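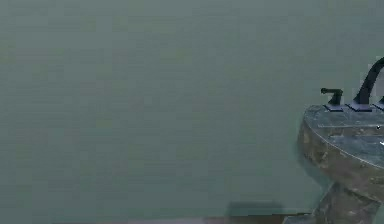 Pedestal sink

A pedestal sink is a bathroom basin that sits on a column instead of a cabinet. You'll also hear it called a pedestal basin, mostly from British people and from my plumber. I've been filling in the bathroom pages on this site for a while now and I saved this one for myself, because I grew up brushing my teeth at one and I love them (chips, drips and all!).

History

Before houses had running water, most folks washed at a washstand, a small piece of furniture with a bowl and a pitcher on top. Once pipes came indoors the bowl got fixed in place, and by the late 1800s makers were turning out basins with a matching column underneath. People worried a lot about germs and bad air back then, and an open sink you could mop around felt a whole lot cleaner than a boxed-in one. Vanity cabinets took over after World War II, when everybody suddenly owned more bottles and hair stuff, and the pedestal went out of style until old-house people brought it back.

Parts and support

There are two main pieces, the basin and the pedestal. Most people guess the column carries all the weight, and on some models it does, but a lot of basins really hang from the wall on a bracket or bolts and the column mainly hides the drain. If yours hangs, you want solid wood blocking behind the wall. Amado Rivera, who put in the one at my place, screwed a board between the studs and then stood there leaning on it until he was happy. A half pedestal stops short of the floor and is always wall-hung.

Materials

Vitreous china is the usual one, which is clay with a glassy coating fired on. Fireclay is thicker and heavier. Older sinks may be enameled cast iron, and those are a two-person lift at the very least. Stone ones exist too, in marble, granite and travertine — gorgeous, but marble hates vinegar and most bathroom sprays, so stick with mild soap and reseal it when water stops beading up.

Size and placement

They come in all widths, and the little ones are great for a half bath. Mine is in a powder room so tight that a cabinet would have hit the door. Check the faucet holes before you buy: you'll find basins drilled for a single hole or for 3, and swapping later means a new basin or an ugly cover plate. I learned that with a faucet I'd already unwrapped.

Drawbacks

Storage, mainly, because you get none. The rim may hold a soap dish and a cup if you're lucky. Getting at the trap can be a pain as well, and on a few models the column has to come out first.

See also: Washstand, Vanity, Console sink, P-trap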